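The Man Who Came to Madigan to Fix One Piano

I was early, which never happens, so I sat in my car outside the Madigan Grange Hall with the heater going and listened to somebody inside hit the same note over and over. Plink. Plink. Plink. Then a tiny bit lower. Then back up. By the time I went in I had that note stuck in my teeth.

The somebody was Marthinus Venter, and the note was the A above middle C on an old upright that has lived in the hall longer than anyone can remember. He waved me over without looking up. "Two minutes," he said, and it was more like twenty, but I didn't mind at all. I've played piano badly since I was nine and had never once watched a person tune one!

Marthinus grew up outside Pretoria and learned the trade from an uncle who drove from farm to farm with his tools in a bread tin. He still uses the uncle's tuning lever. He moved to Vilness for his wife's job, planning to stay a year, and got a call in his second week from the hall here. They had one piano, it was terrible, could he come?

"It had a mouse nest in it," he told me. "A very nice one. The mouse had used the felt from the hammers, and I remember thinking, well, she has good taste, that is expensive felt."

That was 91 pianos ago. He keeps them all in a notebook, each with its own page: the maker if he can find it, the town, what was wrong, what he did, and a line at the bottom for what he calls "manners." I asked to read a few. One in Pinevville says "sulks in wet weather." Another says only "liar."

I had to ask about that one.

"It sounds perfect when I leave," he said, "and the next morning the owner calls me. Every time! I have put new strings, I have looked at the pin block, I have begged. It holds for me and then it drops for her. So, liar."

We took a break and sat on the edge of the stage with coffee from his thermos (strong enough to stand a spoon in, and he was very pleased when I coughed). I wanted to know what people get wrong, and he didn't need any time to think about it. They put the piano against a heater. They put plants on top and then water the plants. They wait ten years and then want it done by Saturday's wedding, and they are hurt when he says an old piano that far down has to be brought up slowly or strings will snap.

"A piano has maybe 230 strings and every one of them is pulling," he said. "You can't just yell at them all to get up."

He likes winter least. The heat comes on, the air dries out, the soundboard shrinks and the whole thing goes flat. His phone starts up in the first cold week of December and keeps going until the school concerts are done. This year he did the elementary school, both churches and the dance studio in one stretch, and drove home with his ears ringing.

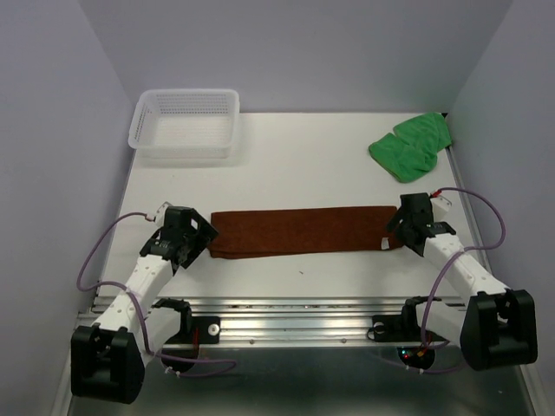

Pukadura wrote to me after I mentioned online that I'd be doing this interview, saying that Marthinus had worked on a family spinet three times and refused payment for the third visit, as he felt he should have caught the sticking key on the second. I read that out to him and he went pink.

"It was a coin," he said. "A coin between two keys. I should have seen the coin."

He finds plenty of coins, and pencils, and once a baby tooth wrapped in tissue, which he handed back to a grandmother who had to go and sit down. He doesn't keep anything he finds. The exception is a church program somebody let him have, with a hymn number, 1501, circled hard in pencil and the word NO written next to it. It's pinned up over his workbench at home.

I asked if he plays. "Badly," he said, so we had that in common. He knows the openings of a lot of things, because openings are what you need to test a piano. Give him sixteen bars of nearly anything and he sounds wonderful - then he runs out of road. His daughter, who takes lessons, finds this maddening and has started leaving sheet music on his pillow, open to the second page.

Would he take on an apprentice? He'd love to. There are around 3 tuners left within driving distance, and the other two are older than he is. A teenager from Vilness came along for a few weeks last summer and had a good ear, but then got her license and discovered she'd rather be anywhere else, and he laughed telling me this. He thinks she might come back. He's holding on to a spare set of mutes for her.

Then he went back to the A, and I went and stood by the coats to listen. After a while he called me over and made me sit down and play something, so I played the only thing I can get through without stopping, and he stood there with his head tipped to one side. "The D is still a little sharp," he said, and reached past me for the lever.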